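Section 4. Folding the Ganero carton (small size)

Read section 3 first if the blanks are still strapped. This one starts with a single blank on the table and ends with a closed box ready for the label bench.

4.1 Before you start

You need:
- one Ganero blank, brown corrugated, small
- a clear tabletop, wiped
- a bone folder, or the back of a butter knife, same thing
- paper tape, only if a crease splits

Blanks come 200 to a bundle. Take out what you'll use this shift and leave the rest strapped. Loose ones curl at the edges and then you're fighting every flap.

NOTE: The marble-pattern tops are glossy and cardboard skates on them. Keep one hand flat on the main panel till the first side is up.

CAUTION: Cut edges on new blanks are sharp. Thin gloves or slow hands.

4.2 Know your creases

Two kinds. Long creases get the full fold. Short creases at the corners get a half fold and spring back a bit, leave them alone. If you force a short crease flat the corner goes soft and the side edge comes out wavy. It'll still close but it won't stack well.

Check the side gap too. Once the panel is up, look down the corner from above. Narrow even gap, good. Wide at one end and pinched at the other means the flap is creased in the wrong spot, open it and go again.

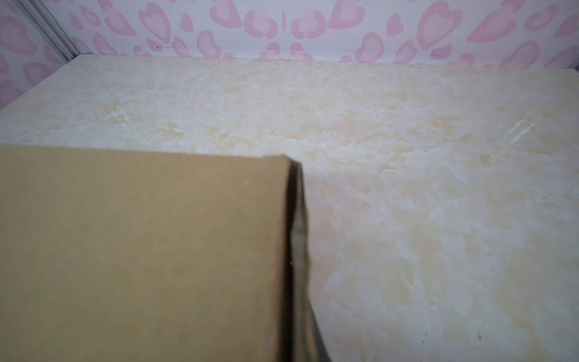 Corinne Benavides
Packing bench lead, Distano

Revised January 2026. Replaces the April sheet, please bin the old one, step 5 was wrong on it and people are still using it.

4.3 Folding

1. Lay the blank flat, printed side down. Plain blanks, rough side up. If you can't feel a rough side don't worry about it.

2. Turn it so the curved tab is toward you. The curved tab is the lid tuck. It goes in last and it stays out of the way until then.

3. Run the bone folder down both long creases. One firm pass each. Not three passes, the liner cracks.

4. Fold the left side up to a right angle and let go. It'll drop back to a lean. Fine.

5. Fold the right side up. Hold BOTH sides now, left hand and right hand, and bring the back wall up between them. (Old sheet said back wall first. No.)

6. Tuck the two corner flaps behind the back wall. Flaps go inside, never outside. If one sticks out past the side edge you've missed the short crease.

7. Press the back corners together from outside, thumb and finger, till the gap closes up. A thin dark line down the corner is OK. If you can get a fingertip in it, it's not.

8. Front wall up, same way. Front flaps tuck behind.

9. Fill the box if you're filling it. Max load for the small size is 500 grams. Scale is on the label bench.

10. Crease the lid at the back, bring it over, and ease the curved tab down inside the front wall. Start at one end of the curve and roll it in. Pushing the middle first bends it.

NOTE: Left handed? Swap 4 and 5. Songül Eren does it that way and her boxes are fine.

4.4 If a blank is half folded already

Happens at shift change. Someone leaves one with a side started and a crease in it. Don't throw it away.

- Open it out flat and look at the fold line. Fold on the crease = carry on from step 4.
- Fold next to the crease = press it flat under a full bundle, try again later.
- Fold across the curved tab = scrap bin. The tab won't hold after that.

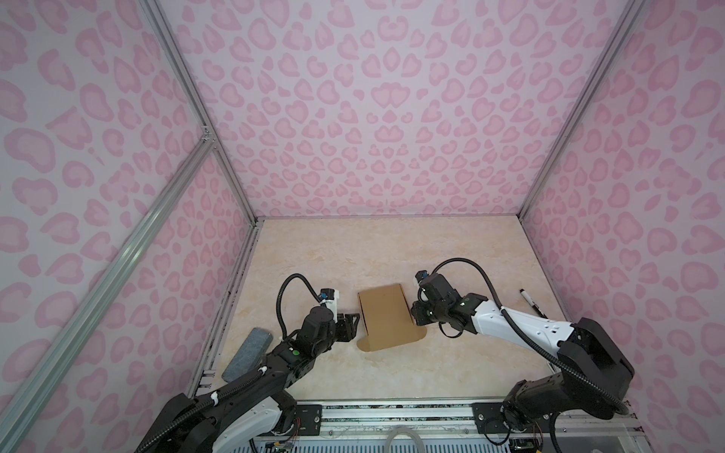
4.5 Common problems

Lid pops open.
Tab not all the way in, or the box is overfull. Take something out. Do not tape the lid, the Ernorent drop boxes are opened by hand at the other end and tape tears teh face off.

Box leans to one side.
Long crease was rolled and not folded. Undo back to step 3.

Top edge slopes.
Usually one side sitting higher than its neighbor. Tap the box down on the table, base flat, two or three times. If it still slopes the base crease is off and it's a scrap.

Corner gone soft.
Usable for inside boxes. Not for the outer layer of a stack.

Split crease.
Paper tape on the inside, one strip, full length. More than one split on the same blank, scrap it.

Blank smells damp or feels limp.
Whole bundle goes back to Sombat Khunthong in stores. Not just the one.

4.6 Stacking and storing

Stack small cartons lid up, fives high on the bench, no more. Finished boxes go on the Darko shelving, lower two shelves. Upper shelf is for blanks only.

Empty made-up boxes take a lot of room so don't fold ahead. Fold for the order. The last count was 793 made up and nowhere to put them, Pongsak Kamolrat had them down the corridor for a week.

CAUTION: Nothing on top of open boxes. The walls bow outward and dont come back.

Reorder blanks at 500 left on the shelf. Write it on the board, tell stores as well, the board gets wiped.

4.7 Cleaning up

Sweep the paper dust off the tabletop after each bundle, dry cloth then damp. Crease dust on a glossy top makes it even more slippery. Straps in the strap bin. Scrap cardboard flat, tabs torn off, in the cage by the door.

Bone folder back in the drawer!

Questions on folding, ask Corinne. Questions on sizes and the medium carton, see section 5 or ask Charoen Inthanon.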